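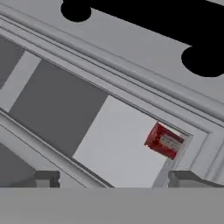 Skamley, September

Chapter 2: What the Parcel Knows

In September the Skamley post office received 784 parcels, of which 17 were addressed to people who had never lived there. The postmaster, Demetrio Aguirre, kept these on a shelf marked PATIENCE.

Most books on the history of the post begin with kings and fast horses. We shall begin with the shelf. A letter that arrives teaches us very little - somebody wrote it, somebody read it, and the stamp was the dull part. A parcel that goes astray shows us how a town thinks it is laid out, and how badly its neighbours disagree.

Andstead, for instance, had two Mill Lanes and no mill. Its carriers knew which was which by the dogs.

In this chapter we look at how addresses came to be written down, who objected, and why house numbers were once thought rude. Key terms: dead letter, round, sorting frame.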